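The Bell at Bekstead

My aunt Maxine left me a bell. I should say she left me the idea of a bell, because the bell itself was in a church tower in Bekstead that neither of us had any claim on, and what I got in the mail was a shoebox of letters and a key that didn't fit anything in my apartment (I tried it on everything, including the bike lock).

Maxine Trevaskis was my mother's older sister and she talked about Bekstead the way other people's aunts talked about Paris. She'd spent one winter there when she was nineteen, teaching English to the children of a man who made buttons. She came home with a good coat and a bad cough and never went back. But if you sat next to her at Thanksgiving you heard about the bell. It had been cast in 1876, it weighed 800 pounds, and it rang a little flat, and on cold mornings you could feel it in your teeth.

So I went. I had two weeks of vacation saved up and a boyfriend who had recently become somebody else's boyfriend, and the tickets were cheap because it was October and apparently people don't go there in October. They're right not to. It rained sideways from the minute I got off the train at Resoditz, and the bus up the valley had one wiper, on the wrong side.

The driver let me off by a fountain with a tarp over it. I had my suitcase, the shoebox in a grocery bag, and the phone number of Nnamdi Ajayi, who ran the guesthouse and had written me very cheerful emails. He came down the hill to meet me in rubber boots - big green ones, with a second pair tucked under his arm for me.

"You're the bell lady," he said.

"I guess I am."

"You know it doesn't ring?"

I did not know that. I stood there with the rain going down my collar and asked him since when, and he thought it over while I was hopping on one foot getting a boot on, and said since before him, and he'd been there 15 years.

The guesthouse was called the Treloar, after an Englishman who'd built it and then run out of money for the top floor, so the stairs went up past my room and ended at a ceiling. Dinner was soup and a kind of dumpling I still think about. I spread Maxine's letters out on the bed that night and read them in order for the first time. They weren't love letters, which I'd been half hoping for. They were mostly about food and laundry, and whether the button man's youngest would ever learn to say "Thursday." Then in the last few there was somebody called P., who had the key to the tower and let her come up when he oiled things.

That was all. P. let me come up again. P. says it will snow. P. has a sister in Pravuritz and may go there for work. And then a train ticket home.

I took the key down to breakfast and put it beside my plate, and Nnamdi picked it up before he'd even poured the coffee.

"Where did you get this?"

"It was in the box."

"They've been going in through the window," he said. "With a ladder. All this time."

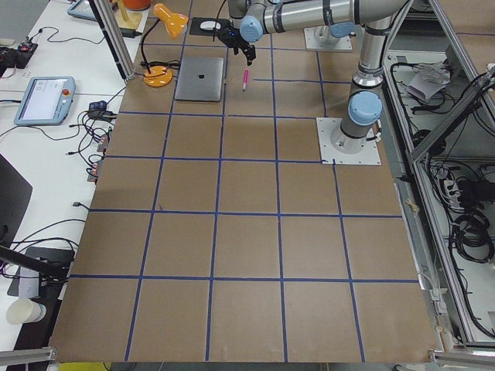
Did the key still turn in the tower door?

It turned on the third try, after Nnamdi had worked some cooking oil into the lock with a feather.

The door stuck at the bottom and we had to put our shoulders to it, and then there were stairs, a lot of them, with pigeon mess on every one. I was out of breath by the second landing. Nnamdi kept saying "nearly" when it was nowhere near nearly. And then there it was, bigger than I'd pictured and greener, with a rope tied off to a hook so many times it looked like a fist.

I asked why it had stopped. He said there was a crack, or people said there was a crack, and there'd been a plan to fix it. He ran his hand along the rim on his side and I ran mine along the other until our fingers bumped. I didn't feel any crack.

We looked at each other. It took us ages to get that knot out, and I broke two nails.

"Once," he said.

"Once," I said, and he gave me the rope.

She was right about the flatness. She was right about the teeth, too. Down in the square a woman came out of the bakery with her apron over her head against the rain and stood looking up, and I pulled it again.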